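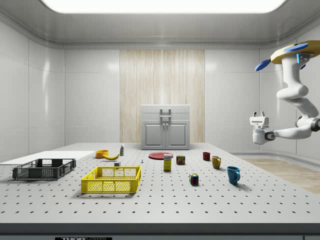

The demonstration table as modelled in our simulator, with the overhead arm, two crates and a mixed set of household objects.

Potgieter Overhead Arm: Demonstration Visits at Wemlow

If you are thinking of buying or hiring a Potgieter overhead arm, we would love you to come and see one at work before you make up your mind. A specification sheet will only take you so far, and we have found over the years that people learn far more from an hour at the table (with a cup of tea in hand, naturally) than from a whole afternoon of reading.

Our demonstration room is at Wemlow, a short walk up the lane from Gumcombe station. Visits last 50 minutes and run most mornings from 10 o'clock, and we take up to 7 guests at a time so that everybody gets a proper look and a turn at the controls.

What you will see

We always begin on the big screen with the simulated room, which is the same one you will get with your licence. The arm hangs from a ceiling mount, which leaves the tabletop clear for your own layout, and the table has a regular grid of holes across it. We set out the sort of things people really do ask us about: mugs, a plate, a bowl, a small can, a bottle, a banana, even a Rubik's cube. They are a lovely mixed bunch, and each one asks something a little different of a two-fingered gripper. A banana and a carton are very different propositions, as you will soon find when it is your turn!

You choose an object, you choose where it should go, and we run the task together. The grey and yellow crates are there for sorting jobs, and you are very welcome to move things about, swap them round or make life as awkward as you like. Children tend to be merciless at this and we rather enjoy it.

After that we go through to the workshop, where the arm itself is mounted, and repeat whichever task you liked best. Please do ask questions as we go along. If something goes wrong we will stop and look at it with you, and you can see how a task is changed and tried again.

What comes with the arm

Ceiling mount and fixings
Parallel gripper with two fingers
Stilier simulation software, one licence
The demonstration room file, with all the objects on the table
A half day of training, at your place or ours

The Stilier library holds 3,166 ready-made objects at present, and we add more every June. If yours is missing, bring it along and we can talk about having it modelled. Small, sturdy things are easiest to carry on the train, but we have had all sorts through the door.

Before you come

Visits are free, but they do need booking, as the room is a snug one. Flat shoes are best for the workshop, and long hair should be tied back. Children aged 9 and over are welcome with an adult. There is step-free access from the car park, and the kettle is at the far end of the corridor on the left.

To book, use the form on our contact page and tell us a little about the work you have in mind. Two or three lines is plenty. We will write back with the next free mornings and directions from the station.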